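I've had the Bundness countertop soda maker since last February, so I figure I've earned the right to grumble about it a little. And to gush, because I do mostly love the thing!

Some background. I was a case-a-week person. Grapefruit seltzer, mainly, plus whatever cola was on sale, and the recycling bin under my sink was embarrassing. I'd tried the older Numow model at a friend's place and hated it (it screamed like a kettle and wet the counter every time), so I went in suspicious. The Bundness cost me $257 with the spare cylinder. The one with the steel body was $322, and I couldn't see what the extra money bought except fingerprints.

Setup took me one evening and most of a bad mood. The cylinder goes in from the back, the threads are shallow, and the booklet shows it going in from the side. Once it catches, it catches. You fill the bottle to the line, click it in, and lean on the big button. Two presses gets you something like restaurant club soda. I like three, which makes it bite.

What I really wanted to know was whether it could replace canned soda, the sweet kind, and the answer is sort of. I use the Tarnetti syrups, the cola and the bitter lemon. The lemon is fantastic — better than anything I was buying. The cola is fine over ice and kind of sad without it. There's a sharpness you get in the first sip from a cold can that I haven't managed at home, even with the water chilled overnight. 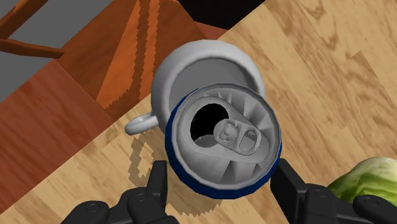
My sister says I'm making it too hard on myself, and that the cola only tastes thin because I stir it. She pours the syrup down the side of the glass, tips it once, and leaves it alone. I've been doing it her way all week and yes, okay, it's better. Still not a can, but I've stopped complaining at dinner.

Gripes, then. The bottles aren't dishwasher safe, so you're in there with a long brush. The drip tray is shallow and slides out if you look at it wrong. And refills! The only shop near me that swaps cylinders is Eichhorn, across town, and they close at five. I keep the spare full now, after one very flat birthday party.

If you drink plain seltzer all day, buy it and don't think twice. If you're a cola person, borrow one first and see how you get along with the syrup. I'm keeping mine, though I do still pick up a six-pack when it's hot out.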